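Studulwood Community Help > Clubs, Halls and Events > Open days

Robot arm demo at our open day – how do we stop it being deadly dull?

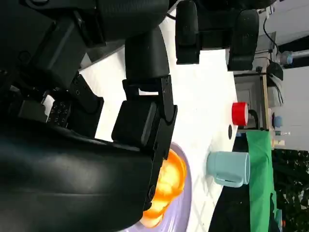 Perić replied within the hour that two arms and some crockery would hold a Studulwood crowd for four minutes, five if it was raining, and that I should come on here and ask before printing any posters. So I'm asking.

Our making club has an open day in November and I have been put in charge of the arms, having missed the meeting where it was decided. The job is clearing a table. Plate, mug, cup, something on the plate, a cloth at the edge. One operator drives, the arms follow. We call the whole setup Fevon, which was the name on the biscuit tin we keep the spare screws in.

I went to see a similar demonstration at a business park in the spring and it was a long afternoon. A very pleasant man talked over slides while behind him an arm considered a spoon. By the time it did anything we were all looking at the slides. When it dropped the thing he said "and that's a really interesting failure" and a child asked if they could go to the swings.

What I need to know:

How long should one run be? Ours takes anything from 99 seconds to the length of a church wedding.

Do we let visitors have a go? I would like to. Our insurance would like to hear more about it.

What do you say while it's working? I can't do patter. I've tried it on the dog.

We had 200 people through the door last year, though that was the year of the hog roast so I don't know how many were there for us. The room holds maybe a third of that if nobody breathes out.

Asked by wuveo_bench
Viewed 565 times
3 answers

Answer 1 (marked as helpful by the person who asked)

I've run four of these for a college and been bored at a great many more.

Length first. Aim for two minutes and stop at three whatever is happening. If the arm is halfway to the mug at three minutes, say "we'll come back to that", park it and start again. People forgive an unfinished job. They don't forgive standing up.

Don't do the whole table. Clearing a table is a fine task for you, since you know which bits are hard, but a visitor sees someone doing the washing up very slowly. Pick one move and do it over and over. A mug lying on its side is good because everybody in the room has an opinion about how to pick it up. Ask them before you start. Handle or rim? Hands up. Now they have a stake in it, and you haven't had to do any patter.

Leave the cloth for late in the day. Cloth is where gripping gets properly awkward and the adults like it, but it goes wrong in ways that take ages to put right, and you don't want that at the front of a queue.

Letting visitors drive: yes, with conditions. Turn the speed right down. One visitor at a time, one of your lot beside them with a hand on the stop button, and not chatting to anybody. Swap that person every half hour, they go glassy. Put a barrier out past the full reach of both arms, measured with the arms stretched out, not folded up looking innocent. Swap anything breakable for something that bounces. Write all this on one sheet and send it to your insurer now. They mostly want to see that somebody has thought about it.

Other things I learned by getting them wrong:

Mark the start positions on the table with small bits of tape. Otherwise each reset turns into a discussion.

Bright white table plus low afternoon sun is horrible for the people watching, and the cameras may not care for it either. Try the room at the same time of day beforehand.

If you've got a wrist camera, put its view up on a big screen. Half the room can't see past the arm and the other half prefers telly anyway.

Have a chair for the operator that isn't the good chair. Someone's nan will need the good chair.

Don't apologise when it drops something. Just pick it up and go again. The drop is usually what they tell people about at home.

Answer 2

Do a hog roast again

Answer 3

Agree with most of the first answer but I'd go the other way on slides. Have one. Just the one, up the whole time, saying what the task is and whether a person is driving. We didn't, and I spent a full Saturday telling people that no, it wasn't thinking, it was Dad with a controller behind a pillar. Some were quite let down. One man said he'd suspected as much and left, looking pleased.

Also check your sockets. We ran ours off the same circuit as the tea urn. I'll leave it there.

And keep count at the door with a clicker if you need numbers for a grant. Ours said 3037 at the end, in a village hall, because a toddler had got hold of it. We put "well attended".

Comment from wuveo_bench

Thanks all, including the hog roast. Have gone for the mug on repeat, hands up for handle or rim, and one slide. Tape bought. The insurer has replied with a form and the form has an appendix, so visitors driving is a maybe – I'll know on Tuesday. Urn is moving to the corridor.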